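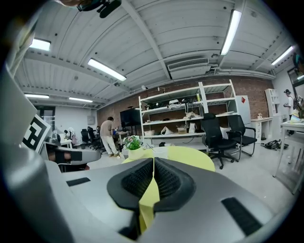 The round table, February

Got in before nine and gave the round table a proper wipe. It's the only surface in the place that doesn't have a job, so everything ends up on it. I took the post off, and a reel of tape, and a mug that had been there long enough to leave a ring. The ring mostly came out with bicarb.

The plant stays. It has white flowers on it at the moment and the white pot suits the yellow of the table, which I didn't think it would when Juniper Quintanilla carried it in from the Dalilholm sale. I have been giving it too much water. Mỹ Mai told me to put a finger in the soil first and only water if it feels dry an inch down, so that is the rule now. One clear plastic cup, poured slowly. The cup lives next to the pot so that people don't go looking for something else and use the good jug.

Spent the rest of the morning on the white shelves against the brick wall. Four levels, and no sense to any of them. My plan is heavy things low, so jugs and boxes at the bottom, and cables higher up where I can see the ends. I got as far as the lower shelf and then stopped, as the cables are a day's work by themselves. Two of the packages are for Gernon and should have gone back before Christmas. Wrote RETURN on both.

Priced some lidded boxes at lunch. Wundis want 400 for the set with labels, and Chu came in at 662 for something sturdier, delivered. I don't think we need sturdy. We need lids. I'll ask Juniper before ordering, but I know what she'll say, and it will be that we should use the cardboard ones until they fall apart.

Afternoon was quieter. Lights on the whole time, it was that sort of day outside. The vent in the ceiling blows more than I'd like and I wondered if the plant minds. Mỹ Mai says to try it further along the table for a fortnight and see if it drops any flowers. Moved it a hand's width to the left. Not very scientific.

Rang my sister at four. She is having the kitchen floor up again — the same corner as last time — and wanted to know if I still had the long spirit level. I do, somewhere. Probably behind the monitor with everything else.

To do tomorrow: sort the cables by length, ring Gernon about collection, bring in an old tea towel for the table, find the spirit level. Don't water the plant.

Home by half past six. Soup.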